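Reusable Bottle and Cup Loan Scheme
Progress report to the Drelto Fund
Reporting period: June to October
Submitted 25/10/2024

1. Purpose of the grant

The grant covers the purchase, marking, issue and return of refillable drinks bottles and small cups at two sites, Borkov and Pravard. It also covers washing and inspection between loans. Disposable cups are outside the grant and are paid for by the sites themselves.

2. Stock

The original order of 500 bottles was delivered in June and entered in the stock register. Of these, 180 went to Pravard and the remainder to Borkov. Cups were bought separately from Aquino in two deliveries. The second delivery was short and the balance has been credited.

Caps are now listed as a separate stock line. They were at first counted with the bottles, which made the register unreliable, as the two are washed apart and do not come back together. A bottle without a cap is held at the wash station and not reissued until one has been fitted.

3. Loans and returns

The two sites recorded 662 loans in the period. Borkov accounts for the larger share. Returns at Pravard were slow until the drop-off point was moved from the first floor to the main entrance. Late returns are still not charged for, and we do not propose to change this before the next report.

Twelve bottles have been withdrawn, all for dents at the base or damage to the thread. Replacements have not been ordered.

4. Washing and inspection

Bottles are washed uncapped and drained upside down on racks. Inspection is carried out on a table with a pale top under even light. The inspector checks the rim and thread, then the neck, then the outside of the body. Cups are checked at the same table for chips and staining.

Surface marking is the main open point. The matte outer finish picks up small specks and smudges which a standard wash does not always remove. Marks of this kind are recorded but do not lead to withdrawal. A milder scouring pad is on trial at Borkov, and results will be given in the next report.
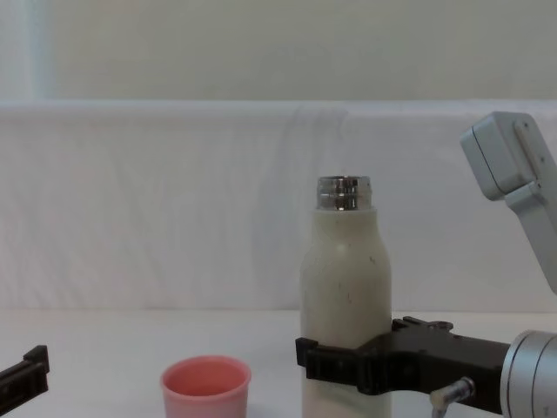

Figure 1. Off-white bottle, uncapped, with pink cup. Faint specks on upper body and shoulders; metal thread exposed.

5. Spending

Spending is within the approved budget. The line for caps and seals is nearly used up. We ask for permission to move part of the unspent transport line to cover it.

6. Next period

- Full count of bottles, caps and cups at both sites
- Decision on the scouring pad
- Revised inspection sheet, with a separate box for thread condition
- Quotation from Aquino for spare caps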